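Home News Telly Music Features Quizzes Log in

56 comments 400 shares

The long weekend in Bastcombe: inside the singing contest that won't go away

December 19, 2025

Final tonight. Two singers left, one piano, and a phone vote that has already fallen over once this series. If you have not been watching Nartey, fair enough, most people hadn't until August. Then the blind round clips started going about and suddenly your aunt had opinions on vibrato.

Quick catch up. Thirty-four singers at the start, all unsigned, all put up in the same hotel in Bastcombe. No swivel chairs. No sob story films either, or hardly any. You sing, the panel talks to you for longer than is comfortable, you go and sit down again. Heiðrún Briem does most of the talking. She used to run a choir and it shows, she'll stop a big ballad to ask where you're breathing. Horrible to watch first time. Then you start waiting for it.

Lallton was the favourite from week one. Four lads, close harmony, matching jackets they swore they hadn't planned. Out in the semi. I still can't quite beleive it and neither could the audience, there was proper booing. They did a slow one when everybody wanted the fast one, and the second verse wandered off key and stayed there.

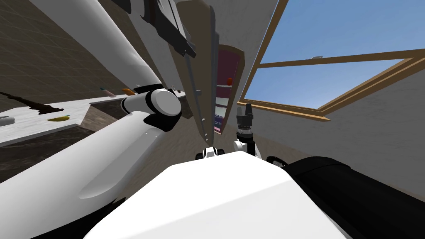 The results show is where it all wobbles. Too long, for a start. Half an hour of recap before a single name gets read out, then an advert break, then another recap. And the wait before the name! I timed one in the quarter final and gave up, went and put the kettle on. By then you feel like that tall tan door standing open in the middle of the picture, just stuck there waiting for somebody to come through. When the name does come the music drowns it, so you're looking at faces to work out who's going home. Fix that and you've got a much better programme.

Anyway. Finalists.

Suvine first. Stage name, she won't say where it's from. Low voice, bit of gravel in it, hardly moves when she sings. She was nearly gone in round three after forgetting a whole chorus and humming it instead, and the humming was the best thing in the episode. The panel split down the middle. The viewers kept her. Since then not a foot wrong, though she's picked safe songs two weeks running and Briem has told her so, twice, on air.

Then Ívar Kvaran. Tenor, showy, knows exactly where the camera is. He can hold a note till the lights go orange. Some people find him a bit much. I found him a bit much. Then came the unaccompanied number in the semi, no band, no lights to speak of, and I had to go back and watch it again the next morning. Quiet for three minutes. Didn't know he had it in him.

So who gets it? Our readers' poll closed at lunch and Kvaran took 56% of it, which surprised the office. Suvine's lot are louder online but they maybe don't vote in polls. Or they forgot. The comments under the poll are mostly about Lallton, still, and about whether the final should be shorter.

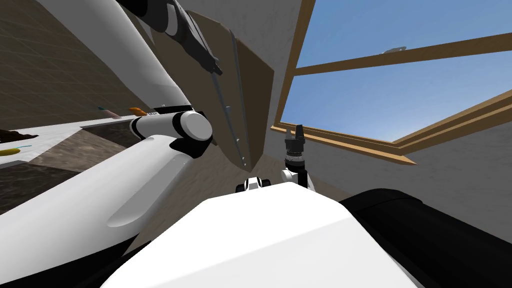 Can you vote for both finalists tonight?

You get 2 votes per phone and you can split them or put both on the same singer. Lines open after the first song and close when the duet finishes, so don't hang about.

Worth knowing how the night runs as well. Each of them sings an old one from the series, then a new one, then the duet nobody asked for. The thirty-two who went out are back for a group number in the middle, which last year was a mess, everyone coming in early and one poor bloke clapping on his own. Rehearsals have gone better this time, I'm told.

The winner gets a single out and a small tour in the spring. Small rooms mostly. Briem has been pushing for that from the begining, she says a new singer in a big hall just learns to shout.

My money's on Suvine, if she drops the safe songs. She's doing the hummed one again tonight, with the words this time.

34 comments Share Save for later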